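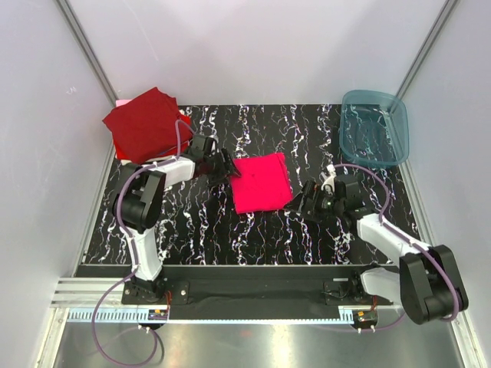 **20/02/2026, folding bench, garment trials**

Carrying on with the lengthwise fold. The sequence is unchanged from the October sheet: long edges together, smooth from the middle outwards, then bring the bottom up. Pile goes at the back left, bin at the back right. I have stopped moving the bin between trials as it made the notes hard to compare.

Working definitions, as the last two entries used them loosely:

- *Strip*: folded lengthwise, longer than it is wide, no cross fold yet.
- *Packet*: strip with at least one cross fold.
- *Pile*: anything finished and stacked. A draped top layer still counts as pile but gets a remark.

**Material**

Knits from the Denamex bundle, the red and pink lots. Invoice weight on the bundle is 2,860 g, which agrees with our scale to within the last digit. The pink is the awkward one. It takes a crease well enough on the straight but the fabric creeps at the top end, and the surplus gathers there as a soft ridge. The reds behave better in the pile than they do on the table.

All lots were washed in Brimine at the low dose, no softener. The softened pieces from October slid over each other and the long edges would not stay registered. I don't want to go back to that until the plain-washed series is complete.

**Surface**

The black marbled top stays for now. Friction is acceptable. The pattern is a nuisance when judging whether an edge is straight, because the streaks are wavy and the eye follows them in place of the hem. Bright pink against black is easy enough. Dark red is harder, and I would not trust an edge estimate on it without a rule laid alongside.

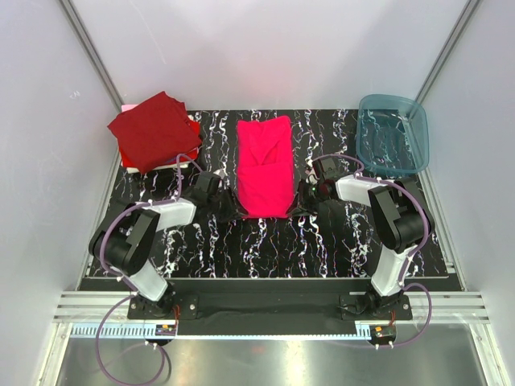 *Pink garment folded to a tall rectangle, crease lines in the upper half. Red pile back left, teal bin back right, empty.*

**Pile**

A dark red piece is on top with one corner hanging over, and a brighter red layer is below it. The overhang is not a fault under the present sheet, which only asks that a piece be folded and stacked. I think the sheet should be tightened. An overhanging corner catches when the next piece is put down, and then the whole pile shifts towards the wall.

Proposed wording: "no corner to hang beyond the layer beneath". It needs checking against the larger items, which may never meet it at the present fold width.

There is white under the reds. It should be entered separately in the pile record, as it has no line on the sheet at all.

**Bin**

Teal, translucent, from Mosetti. The size is right for packets and too short for strips. A strip put in as it stands will ride up one end and unfold at the top. Two options:

1. Add a cross fold before the bin, accepting a thicker packet.
2. Replace the bin with the longer one from the same range.

I prefer the first. The longer one would take table space I want for smoothing, and the pile already has one of the back corners.
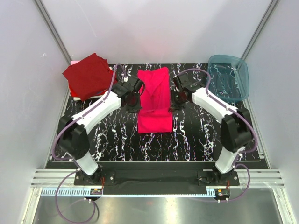
On the top end of the strip, which I keep coming back to: the squared-off bottom edge is good and repeatable. The loose fold at the other end is where the cloth ends up after smoothing, and pressing it flat moves the slack sideways. It has to be taken out before the lengthwise fold is closed. Suggest smoothing from the bottom edge upwards in one direction and dropping the middle-outwards instruction for this lot only. Leave the reds as they are.

Running total in the fold log stands at 1,332 across all lots, which includes the Ayaaba cottons. Those should be split out. They are woven, they crease under their own weight, and they flatter the averages.

**To do**

- Rewrite step 2 for the pink lot, one-direction smoothing.
- Add a pile remark column, overhang yes/no.
- Add a line for white items.
- Try the cross fold on 4 strips before touching the bin layout.
- Split Ayaaba from the knit figures and reissue the October table.
- Rule with a light edge for the dark red. The black one is useless on this top.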